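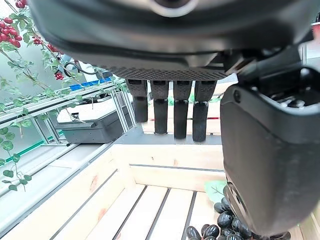

Soft fruit keeps longest when air can reach it from below. Line a solid box and moisture collects under the bottom layer; a slatted floor lets it escape. A pale pine crate with narrow gaps between the slats, as used for the dark grapes, is suitable. Leave the wood unvarnished. Brush the gaps out between loads, wipe with a barely damp cloth and dry for 2 hours before refilling. Keep bunches whole, one layer deep, and do not wash until serving. Check knots in the boards for resin each June.

Contact: Svitlana Pasichnyk, Halliday Household Notes | Back to top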